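Odd Socks: my home skills project report

Tarkeston study centre, September

For my project I picked sorting and pairing socks, which got a laugh when I said it out loud, but I stand by it! Everyone has a bag of odd socks somewhere and I wanted to know if there's a better way of dealing with one than tipping it on the bed and giving up halfway through.

The bag I started with had 64 socks in it, all washed, from a collection box on Kennedy Road. I'd planned to sort by colour first (dark, light, patterned) and then by length. The dark and patterned ones were easy. The light ones were a pain. Cream, beige, oatmeal, off-white — they all look the same until you put two side by side, and then you find one is a shade pinker or the ribbing is different at the cuff.

So I changed the plan for the light pile. One sock goes down flat on the table on its own, toe pointing left, and gets smoothed out before anything else comes near it. Then you bring the possible partner in and compare the cuff, the heel and the toe, in that order. Ankle socks need the most smoothing as the opening folds in on itself and makes them look shorter than they are.

The table matters more than I expected too. I tried a patterned cloth at first and kept losing the edges of things. A plain pale wood top was much nicer to work on, although a beige sock on pale wood isn't the easiest thing to spot either (I'd go for something darker next time). 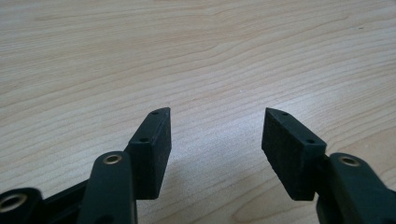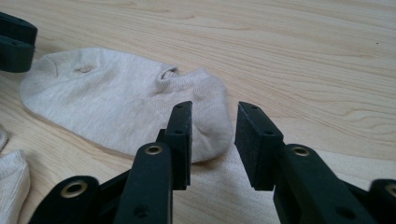
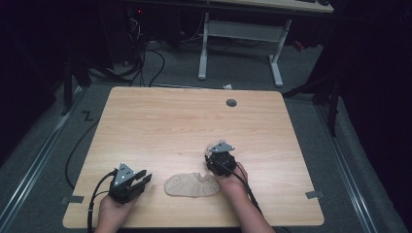 The pale wood table used for the light pile.

With the new method nearly 50 of the socks ended up in pairs, and I was really pleased with that. The rest went back in the bag with a label on, and I kept four of the worst ones for dusting.

I did try the Werkitz folding method for the finished pairs, where you lay one across the other and tuck the ends in. It looks lovely in a drawer but takes ages, so I went back to folding the cuffs over.

If I did the project again I'd do the light pile first, while I was still fresh, and I'd do it near a window in the morning. I'd also like to try it with gloves — same problem, but with thumbs.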